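Stadow team teaches kitchen robots in a kitchen that doesn't exist

30 October 2026

Researchers at the Stadow lab in Linton have finished a long set of trials of Skosden, their method for teaching a household robot to put things away, and they are, it must be said, rather pleased with how it went.

Putting a cup on a shelf is easy enough for most of us, but a robot has to judge how deep the shelf goes and where the board above it begins. Skosden lets the software practise all this in computer-made kitchens first, changing the colours and the lighting from one attempt to the next so that it can't lean too heavily on what it has already met.

Of 800 attempts run in August, 748 ended with the item standing safely where it should. An older method managed 223 fewer on the same tasks.

"Dark cupboards were the ones that kept us up late," said Kathleen Mac Mathúna, who leads the work and has grown very fond of her make-believe kitchens. "The back wall and the shelf can be so close in shade, and we spent weeks on that alone!"

The team will next try 100 attempts in a real kitchen.

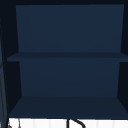
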